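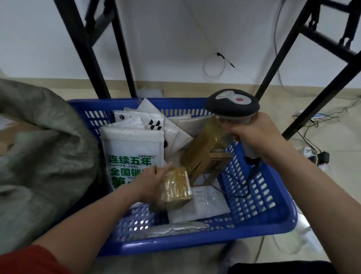

Scanning the morning's parcels, blue basket on the floor by the table.

Small parcel room: basket or sack for sorting?

Posted by ghizlane_a, Tuesday, November 29, 2022

Hello all, long-time reader and not much of a poster, so bear with me. We run a little collection point at the back of Bunirstead, mostly padded mailers and small boxes, and we're getting busier by the week. At the moment everything comes out of the big woven sacks and into a blue plastic basket, stood on its end if it will stand, and then we scan it in the basket before it goes on the shelf. It works well enough until the basket is full, and then the small taped packets slide down between the mailers and you're fishing about for them with one hand while the scanner's in the other. We did 490 parcels last week, which is a lot for two people and a kettle. How do the rest of you manage it? Would you scan straight from the sack?

gerrit_m wrote:
Welcome, Ghizlane! Please don't scan from the sack. I did it for a whole winter and my back still hasn't forgiven me. You can't see the bottom, the sides flop in on your arms, and you end up doing the same mailer twice. The basket is right, but I'd put it on top of the table and leave the floor for the sacks. You'll be amazed how much longer you can keep going standing up.

riaan_f wrote:
I'm going to disagree with Gerrit, with affection. A full basket is heavy, and lifting one on to a table forty times a day is worse than bending over it, at least for me. I keep mine on the floor and sit on a low stool beside it. My wife says I look as if I'm milking something, but my knees are happy and I can see right down into the corners.

gerrit_m wrote:
Who said anything about lifting it full? Put the basket up there empty and fill it by the armful!

mahlet_abera wrote:
Both of you have a point, and it does depend how tall you are. What I'd change is how full it gets. Yours looks properly packed, Ghizlane, with the mailers leaning on each other and the little taped one lying in the middle of them. I stop well short of that. Tall things along the back, boxes at one side, flat packets go in a separate shoebox so they never get the chance to sink. The other thing is the lead. I had a corded scanner with a coiled cable like that one and it dragged through the basket and hooked itself round everything. I swapped to a cordless from Rampersad in February and I'd never go back.

riaan_f wrote:
Cordless is lovely until it goes flat at five o'clock with a queue at the door. Ours has a cord and I hang it over a hook above my shoulder so that it drops from behind me. Cost me nothing.

johannes_n wrote:
Slightly off to one side, but how do you all cope with the shiny wrap? I get a good many in that yellowish tape, wound round and round over the label, and I have to press them flat with my thumb and tilt them before they'll read. The crinkly plastic mailers are nearly as bad. Yesterday I gave up on one and typed the number in.

mahlet_abera wrote:
Pressing flat is what I do too, Johannes. Turn yourself so the window isn't behind you and hold the scanner at a bit of a slant. If it won't go after three tries I type it, life's too short.

ghizlane_a wrote:
Oh, this is all so helpful, thank you! I've found a shoebox for the flat ones already (it had my good boots in it, they can live in the hall) and I'm going to try the hook for the cable tomorrow, there must be a spare one in the drawer. Still undecided on table or floor. I'm not very tall, so I'm leaning towards Riaan's stool, sorry Gerrit. Does anyone know whether those baskets stack safely when they're loaded? I was thinking of buying a second.

gerrit_m wrote:
No offence taken. Mine don't stack loaded, they just squash whatever's poking out of the top. Get the second one anyway and stand it alongside, one for done and one for not done.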